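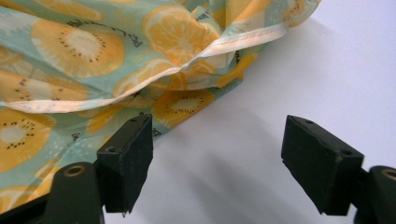
Milix hand-held gripper kit - worth it for cloth folding?

pascagrip
Posted Wednesday, June 14, 2023
Hi all! I've had the Milix kit on my bench for 2 weeks now, mostly with thin printed cotton, and I wanted to share some thoughts while they're fresh (sorry, I do go on). The grip on hems is lovely. Once you have that stitched edge between the pads, you can lead the whole cloth wherever you like. My one grumble is the price, $700 before shipping, and the pads get scuffed sooner than I'd hoped.

dusden_fan
Thanks for writing this up! I have to disagree about the pads, though. I'm past 4000 grasps on my Dusden set and the edges are still crisp. Are you pressing down into the table when you close?

pascagrip
Probably, yes. With a soft crumpled pile I tend to go in low so I don't miss the bottom layer.

oldloom
I'd call that technique more than wear, with all due respect to the Dusden crowd :) We run 4 Milix kits at work and the chipping always starts at the lower edge. Cronin sells softer replacement pads that fit the same holes - they mark sooner but they're much kinder to thin fabric.

dusden_fan
Softer pads slip on a glossy hem, in my experience. I wouldn't.

oldloom
Mine don't, but I'm mostly on towels, so take that as you will.

pascagrip
I'll order one pair and try them on the fruit print first. Does anybody know if Skorent still ships the spare screws?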